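# Gripper lets go of whatever it's holding when the second arm starts moving

**posted by dvk_bench, March 16, 2021**

We have a two-arm table setting cell, both arms on one black rail frame, Ulero controller, Homari grippers with the wrist cameras. The job is simple: one arm brings the utensil to the plate, the other waits and then takes its turn with the cup.

The trouble is that the first gripper opens by itself. It doesn't happen every cycle. Over 100 cycles last week it dropped the utensil 13 times. Nearly all of the drops came in the moment the second arm left its waiting pose. Once in a while the gripper opened when the second arm was standing still, so I can't say for sure the two are linked.

What I have tried so far:

- Raised the grip force from 50 percent to the maximum. No change.
- Swapped the two grippers. The fault stayed with the arm and did not follow the gripper.
- Reloaded the controller settings from the November backup. No change.
- Ran the first arm alone for a whole afternoon. No drops.

There is no error in the log. The gripper just reports "open" as if it had been told to open. Nothing has been broken yet, but the plate is glossy and the utensil lands on it with a bang, and people do put their hands in there to reset things. I'd like this sorted out before somebody gets a finger caught.

Wrist view from the waiting arm, with the other one holding the utensil at the plate:

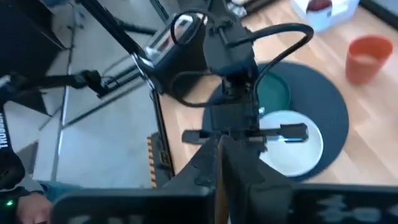 ## Replies

**Bernadette Collet**

Your swap test already rules out the gripper, so leave those alone. What is left is the cable, the connector at the wrist, and the supply.

I would start with the cable. In your picture it comes out of the top of the far arm, loops over to the side and goes back down. A loop like that flexes on every move, and if the connector has no strain relief, the contacts take all of it. We had the same fault on a Moulin arm. One contact in the wrist plug had gone loose, the gripper lost power for a moment, and when it came back it started up in its default state. On ours the default was open. It also didn't log anything, because a restart wasn't treated as a fault.

To check it:

1. Stop the cell and put both arms in a pose where they can't fall on anything.
2. Take everything off the placemat, with nothing in the gripper.
3. Close the gripper and leave it powered. Keep your hands out of the fingers.
4. Move the cable loop with a long plastic rod - not your hand - and watch whether the gripper opens.
5. Power down, unplug the wrist connector and look for a contact that sits lower than the others.

If it opens at step 4 you have found it. Replace the cable instead of taping it up. Tape will get you through a week and then you will be back here.

If it doesn't open, measure the supply voltage at the gripper end when the second arm starts. Two arms on one supply can pull it down far enough to restart the gripper. That would fit with your clean afternoon on one arm.

Also change the startup state to "hold last position" if your firmware has it. It doesn't fix the cause, but a short loss of power won't drop the load.

**tomasz_r**

Had this with a Brusto controller. Update the firmware, worked for me.

**dvk_bench**

Thanks both. Firmware was already on the current version, so that wasn't it.

Moving the cable did nothing, and the contacts in the plug look even. The voltage is the problem. It dips every time the second arm leaves its waiting pose, and when the dip is deep enough the gripper restarts. I've put the arms on separate supplies and run about 50 cycles since then with no drops.

The "hold last position" setting is there under the advanced menu and was off. It's on now for both grippers. I still don't have an explanation for the drops with the second arm standing still, unless it was correcting its position and I didn't notice.

**Bernadette Collet**

An arm holding a pose still draws current, and more if it is stretched out. Log the voltage for a full day before you call it done. And until then I'd keep to a rule that the cell is stopped before anyone reaches in, even to turn a cup the right way up. A gripper that comes back from a restart may move with no warning, and it can close as well as open.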